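Speaker notes: Darning for people who think they can't

Welcome, everyone! Mention the tea first or they'll only look at the urn. Then straight in: 727 pairs mended at the Stolville repair evenings, and I still get a thrill from every single heel.

Ask who threw a sock away this month. (Hands up. Mine too, in August, and I felt awful.)

Choosing the sock. Start with one you love, in a plain colour, so you can see your stitches.
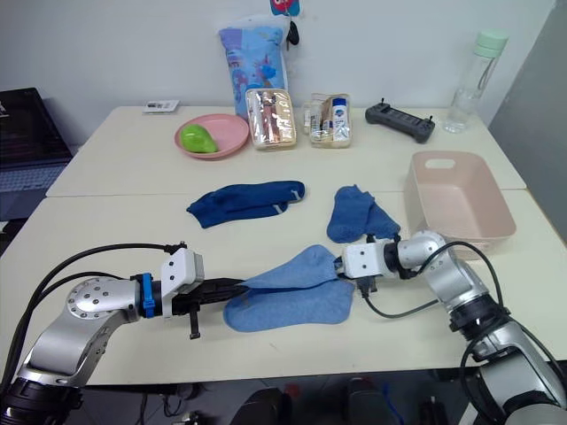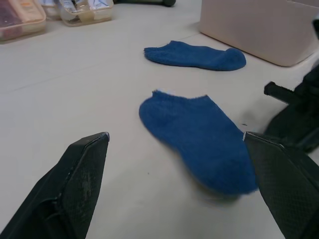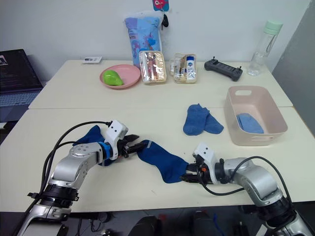 Next, yarn. Go a touch thinner than the sock itself. Pass round the Barros wool, 200 metres on a ball, lovely stuff! Warp threads first, nice and close, starting well outside the hole. Leave tiny loops at the turns for shrinkage. Then weave over, under, over, under. Don't pull!

PAUSE. Let them try nine rows on the practice squares.

If there's time, the Conden story and the mushroom that rolled under the piano.

Comments

Went home and did two heels. So pleased!

Would this work on cotton? My wool darn felt lumpy.

Try embroidery thread for cotton, four strands.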